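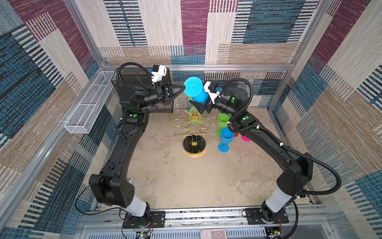
From: Adhiambo Laizer
To: drorkari-dev
Subject: Re: [drorkari-dev] Proposal: make the handover planner the default in the next release

Asif,

Thanks for writing it up. I've read the proposal and most of the branch, and I'm against the merge as it stands. Comments inline.

On Jan 1, 2020, Asif Usmani wrote:

> As discussed in December, I'd like to switch the two-arm handover planner
> on by default. In short: both arms are now planned as one system, the
> grasp for the receiving gripper is picked from the wrist camera, and the
> old "meet at a fixed pose" code is retired. It completed 73 handovers in
> simulation without a failure.

The simulation number does very little for me. Our simulator has no cables. It has no wall texture either, and it gives the planner the exact pose of the object in the giving gripper, which is the one thing we never have on the bench. If you tell the planner where the glass is, I would hope it can find it.

What I'd like to see is the same run with noise on the in-hand pose. I don't mean the polite Gaussian in the test config. I mean the glass rotating in the fingers while the arm moves, which is what a plastic stem does when you pinch it near the foot and swing the bowl out sideways. Wakana had a script on the Trelluvside machine that did this. I don't know if it still builds.

> The receiving grasp is recomputed on every wrist camera update, so the
> system corrects itself as the grippers close in.

This is the claim I trust least. Two separate problems.

First, latency. On our machine the perception node takes over 200 ms from exposure to published pose, and the planner treats that pose as current. When the arms are closing on each other, the correction is for a place where the glass used to be. The timestamp is sitting right there in the message header and handover_plan.cc never reads it. Tomomi pointed this out in issue 828, which was then closed with the comment "should be fine at these speeds". Which speeds? There's no speed limit tied to the pose age anywhere in the branch.

Second, what the camera has to work with. By the time a correction would be most useful, the object is so close that you've lost the outline the fit depends on. Have a look at one:

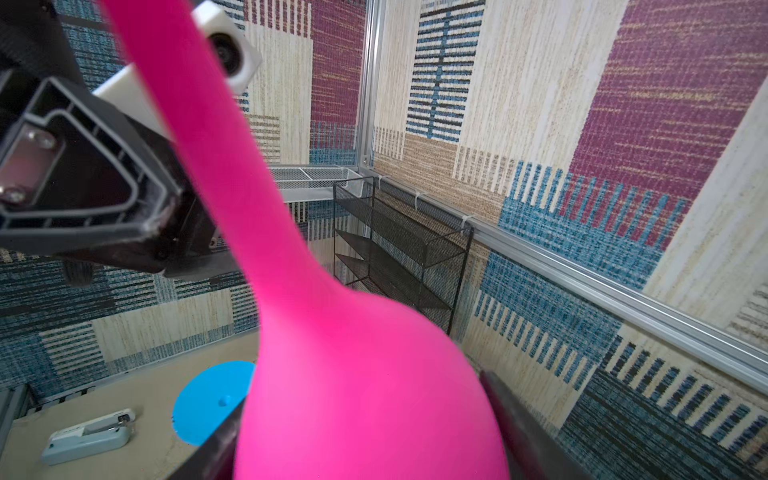 Wrist camera view, pink object between the fingers. Top of the neck and bottom of the bulb are both out of view.

The fitter wants a rim or a foot to lock on to. There's neither. What's left is a smooth pink surface with almost no texture and a neck that is a bit blurred, and behind it a wall full of blocks and stripes that would keep any corner detector happy all day. Purple blocks too, for anyone planning to fix this with a color threshold. I'd expect the fit to wander along the neck, and I'd expect the reported confidence to stay high while it does so, given that confidence is computed from the number of matched features and never asks which surface they came from.

You could mask by depth. Masanobu suggested that long ago and I think it's the right place to start. It isn't in the branch.

> Planning both arms jointly removes the need for the hand-written
> clearance rules.

It removes the rules. I'm not convinced it removes the need. The collision model in the branch has the links, the grippers and the tabletop. It doesn't have the conduits running along the arms, or the loop that hangs off the lower joint, or the wrist camera housings at their real size. With two wrists meeting over the middle of the table those housings are what I'd expect to touch first. The old rules were ugly, and Bárány (the 5 mm padding file, for those who joined after the renaming) is the ugliest of them, but someone added each line after hitting something.

The glass rack isn't in the model either. It's thin wire loops, so a convex hull around it blocks half the useful space, and a proper mesh slows the planner down badly. I don't have a good answer. The proposal doesn't mention it at all, and the demo task puts the handover straight above it.

> The fixed pose code is unmaintained and I would like to delete it.

Please don't. It's dull and slow, and when it goes wrong it goes wrong in the same place every time, so I can fix it before lunch. When the joint planner goes wrong I get a trajectory I can't reproduce, because the sampler isn't seeded from the config. I tried. Same start state, same goal, same build, and two different paths back. A one-line change to the seed handling would do more for my opinion of this branch than another batch of simulated handovers.

What I would agree to:

- merge it behind a flag, off by default
- reject any pose older than a limit set in the config, and stop the arms when that happens
- seed from the config and write the seed to the log
- housings and conduits in the collision model, even as fat cylinders
- reopen 828

With those in I'd be willing to run it on the bench here and post the full logs, failures included. The Drukstead people have the same arms, as far as I know, and could run the identical config, if they can be talked into updating.

I also have a smaller complaint about the viewer, which now draws the planned path in green whether or not the plan was accepted. I'll send that separately with a patch.

Adhiambo

> Unless there are objections I'll merge at the end of the week.

Consider this one.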